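4.3 Teaching the planner where the table is

Likanari plans both arms from a single table model. Until you give it one, it assumes the table goes on forever in every direction, which makes for confident planning and short-lived grippers. Do this section once per cell, and again any time someone moves the fixed camera and says they didn't.

Before you start

Finish section 4.2 (joint zeroing) on both arms. Have the stop button within reach of your hand, as opposed to within reach of your colleague who has gone to lunch.

Caution: Steps 3 through 6 move the arms. Keep hands, sleeves and lanyards on your side of the rail.

1. Start the server and open the Cell tab. The default port is 1331. If the tab is blank, the server is still loading its meshes. Reloading the page makes it start over, so don't.

2. Under Arms, check that Left and Right match the arms as you see them from the rail side. Swapped names are the most common support request we get, and the most common one to be reported as "the planner is haunted."

3. Set Speed Limit to 4 percent and press Home Both. Wait for both state lines to read IDLE.

4. Put one bin and one hand tool on the table, with clear space between them. Turn the open end of the bin toward the rail. The bin model has a front and a back, and the planner will cheerfully try to reach through the back.

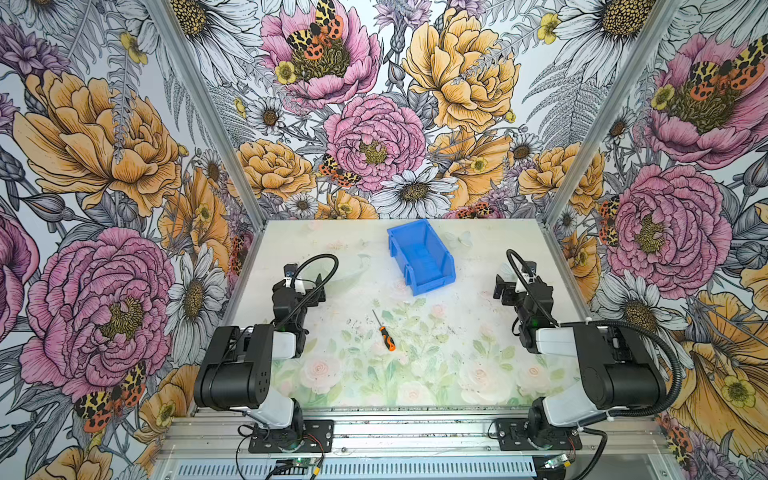
Figure 4-4. Two-arm cell with bin and screwdriver on the table, bin opening toward the rail.

5. Press Capture Scene. Likanari fits a plane to the tabletop and draws a box around everything it believes is sitting on it. Delete any box that has no object inside. Printed patterns are a regular source of these: a rose on the tabletop is flat to you and me, but a low-confidence depth reading can give it a little height and a box of its own. Crumbs can do the same. If you get a crop of tiny boxes, wipe the table and capture again before you touch the Min Height slider.

6. Select the tool and press Preview Reach for each arm in turn. A green path is usable. An amber path is usable but passes close to the other arm. A red path comes with an error code, listed in Appendix C in an order that made sense to Emilian Roman in February.

7. Press Save Table Model. The old model is overwritten without a prompt. (Shanti Nigam has asked for a prompt. It is on the list.)

Note: Walls are not detected. Enter them by hand under Keep-Out, one plane per wall. The segmenter ignores whatever is printed on them, moths included, but the arms still need to know where to stop.

Note: Cable conduit is modeled as a fixed loop above each wrist. If yours hangs wider than the loop on screen, increase Cable Margin until the drawn loop covers it.

Leave Speed Limit alone until you have completed the dry run in section 4.4. It does go up to 100.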